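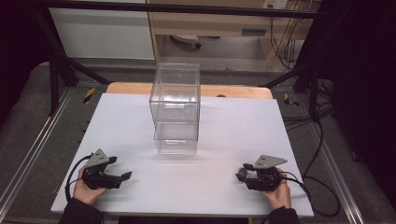
Clear plastic box on the white board, one gripper in each hand.

I spent most of July comparing two sets of hand-held grippers, the Purkard pair and the older Menanon pair. Shayne Katene lent me the Menanons and wanted them back by the end of the month, so I kept the test simple.

The task was to lift the top half off a clear box, set it down, and put it back. I did 145 tries with each pair. Clear plastic is a pain. The edges are hard to see on the recordings, and reflections move when you do.

The Purkards closed more evenly. I dropped the lid 8 times with them and 18 times with the Menanons. Most of the Menanon drops came when I went in at an angle — straight from the side they were fine.

Cables bothered me more than the jaws did. Both pairs pull at the wrist after a while, and I had to stop and shift them over the side of the table more than I wanted to.

I'm keeping the Purkards for now. Next I want to try softer pads from Cowie on the same box, and then something that isn't see-through.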